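Prallard green tray, with purple bowl

Sold as a pair by Fikora, 29 in the shop. Raised sides, which I'll admit are useful.

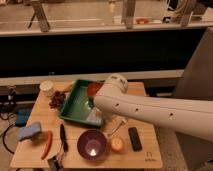

Barrera wrote in to say the bowl is worth having and the tray is a baking tin with ideas. Fair, perhaps.

The bowl is round and takes a spoon – so does any bowl.

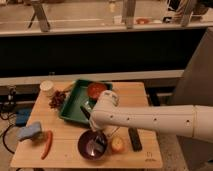 The maker promises 7 years of daily use. We'll see. 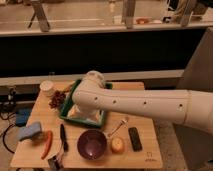 Green tray, purple bowl, blue sponge

Urum sells a plainer tray for 10.
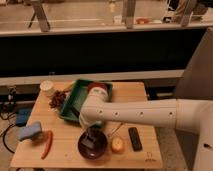
Tray and bowl with fruit. Sponge not included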